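Andico Home > Bedroom > Throws and Covers

Steltis Bed Throw
Item 847

Color: Dark Green
Other colors: Sand, Slate, Rust

The Steltis is a plain woven throw made to go on top of the bedding you already have. It has no fringe, no print and no lining. It can cover the whole top of a bed, lie across the foot, or go between a sheet and a heavier blanket when the nights get cold.

Dark Green is the deepest color in the range. In a room with little daylight it looks nearly black, and next to white or gray bedding the green is easier to see. If you want a green that reads as green from across the room, order a swatch before you order the throw. Screens show this color lighter than it is.

Details

Fabric: cotton, plain weave
Weight: medium
Edges: double-turned hem on all four sides
Sizes: Single, Full, King
Label: sewn into one corner seam, can be cut off
Sold as: one throw, pillow covers not included

What size to order

Measure the bed with everything on it, including the comforter. A thick comforter takes up more cloth than people expect, and a throw that fits a bare mattress may come up short at the sides. If you are between sizes and want the throw to hang down, go up one. If you only use it at the foot of the bed, the Single works on all of our bed frames and there is no need to pay for a larger one.

The King is wide enough to tuck in on both sides of a full mattress. It is heavy when wet, so check that your washer can take it.

Using it with other layers

Most of our customers use the Steltis with one or two other pieces. It goes well under the Gosum quilt, which is thicker and has a rougher surface that keeps the throw from sliding. Over a smooth comforter cover it will move around at night. Tucking the foot end under the mattress takes care of most of that.

The Mai blanket is the same width as the Steltis in every size, so the two can be folded together and put away as a set. The Mai is a little longer. Put it underneath if you want the edges to line up at the head of the bed.

We don't recommend laying a new Dark Green throw directly on white sheets before the first wash. The dye is fixed, but a new dark cloth can leave some loose color behind, mainly along the hems.

Washing

Wash before first use, separately, in cold water. After that, wash with other dark items. Use a mild detergent without bleach. Liquid works better than powder on the dark colors – powder that doesn't dissolve leaves pale marks in the folds.

Tumble dry on low or hang over two lines. Take it out while it is slightly damp and pull the hems straight by hand. The fabric creases when it is left in a heap and the creases stay in until it is washed or ironed. Iron on the back at a medium setting.

Lint shows on Dark Green more than on any of the other colors. If you have a pet that sleeps on the bed, Sand is the easier choice.

Expect a small amount of shrinkage in the first wash. The sizes in our store are cut with this in mind.

Changes to this item

Throws made before January had a single-turned hem and a paper label. The current version has the double hem and the sewn label. The cloth is the same, and old and new throws can be used on the same bed without a visible difference in color, apart from normal fading.

The first run of the new version was 3000 pieces over all colors. Dark Green in Full is the size that sells out first.

Stock as of Friday, September 20, 2019

Dark Green, all sizes: 568 in the warehouse
Sand and Slate: in stock
Rust: Single and Full only, King on back order

Shipping and returns

Orders are packed flat in a paper sleeve. The fold lines come out in the first wash. Unwashed throws can be returned with the label still on. Once a throw has been washed we can only take it back for a fault in the weave or the hem, and for those the guarantee runs 12 months from the day of delivery. Keep the packing slip, as the batch number is printed on it and we will ask for it.

Swatches are cut from the same rolls as the throws and are sent by regular mail. You can ask for up to two colors at a time. Write the item number and the color names in the notes box at checkout.

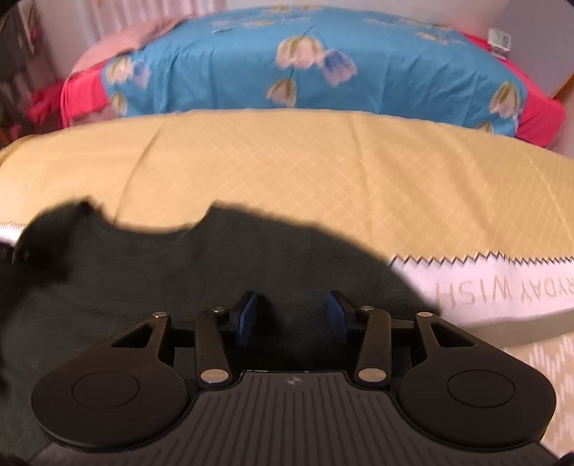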